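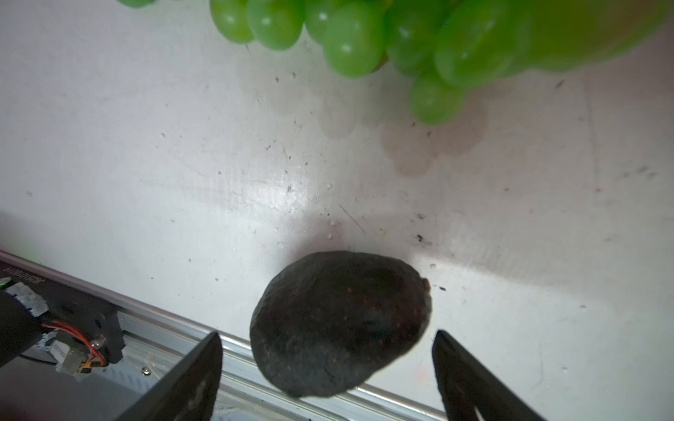
4 min read

Figure 2. Dark-skinned avocado with rust-orange and tan surface speckling; stem nub at upper right.

3.2 Skin color as a ripeness index

Skin color was scored by two raters (Garg and Ramalho) on the five-step Bernavine chart, in which step 5 covers fruit that is nearly black. A total of 426 fruit from the Yakubu packing shed were scored in March, one day after delivery. Small tan or orange speckles of the kind seen in Figure 2 were recorded separately and did not lower the color score.

The raters gave the same step for 87 percent of the fruit. Most of the disagreements fell between steps 3 and 4, where purple and brown tones are hard to tell apart under warm light. Color predicted flesh firmness well within a single orchard block but poorly across blocks – late-picked fruit darkened while the flesh was still firm. For this reason 101 fruit were set aside for the puncture test described in Section 3.3.

Stem condition was also noted. Fruit that kept the stem nub lost less weight in storage than fruit without it, although the difference was small and varied with tray position. Weight loss is reported by block in Table 2.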